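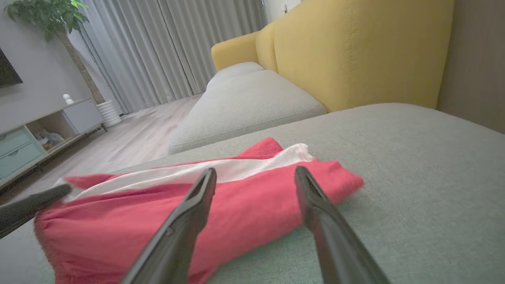
One Rimorbridge customer wrote that she had put off buying a cover for two years, on the grounds that every one she tried slid off the back cushions by evening. She has had the Orklow on a three-seater since January and says she straightens it when she vacuums and otherwise leaves it alone.

Orklow Sofa Cover – Three-Seat
Item no. 254
Made by Clandov

The Orklow is a two-part stretch cover for sofas with loose seat cushions. One piece goes over the body of the sofa, arms included. The other part is a set of separate cushion sleeves, so you can take off a single sleeve and wash it without undressing the whole sofa.

The fabric is a polyester and cotton knit with some elastane. It is smooth on the outside and slightly brushed on the inside, and the brushed side is what holds it to the upholstery underneath. It does not grip well on leather. For leather sofas, order the Pugh cover, which has a rubber-dotted backing.

Sizing
Measure the sofa from the outside of one arm to the outside of the other, at the widest point. The three-seat size stretches to 254 cm. If your sofa is wider than that, the seams at the front corners will pull and the skirt will ride up. Seat cushions with rounded or T-shaped fronts will fit, but the sleeve will show a fold at the corner.

Not suitable for recliners, sofa beds that open forward, or sofas with wooden arms.

What's in the package
Body cover
Cushion sleeves with zippers
6 foam rods for the gaps beside and behind the seat
4 elastic straps with clips for under the frame

Fitting
Take off the seat cushions. Find the label sewn inside the body cover – it goes at the back left as you face the sofa. Pull the cover over the back first, then the arms, then down the front. Push the foam rods into the gaps with your hand flat. Run the straps from front to back under the sofa and clip them. Put the sleeves on the cushions with the zippers to the rear.

A second person helps with the straps on heavier sofas.

Washing
Machine wash cold with like colors. Close the zippers first. Wash dark shades separately the first time. Tumble dry low or hang to dry. No bleach, no fabric softener. Softener coats the brushed side and the cover will start to slip.

Spin at 800 rpm or lower.

Colors
Sand, slate, moss, rust, navy. Moss was changed to a slightly grayer dye lot on 5/14/18. If you are adding sleeves to an older moss cover, ask for a swatch before ordering.

Spare parts
Foam rods, straps and single cushion sleeves are sold separately. Give the item number when you order – the straps for the two-seat cover are shorter and will not reach.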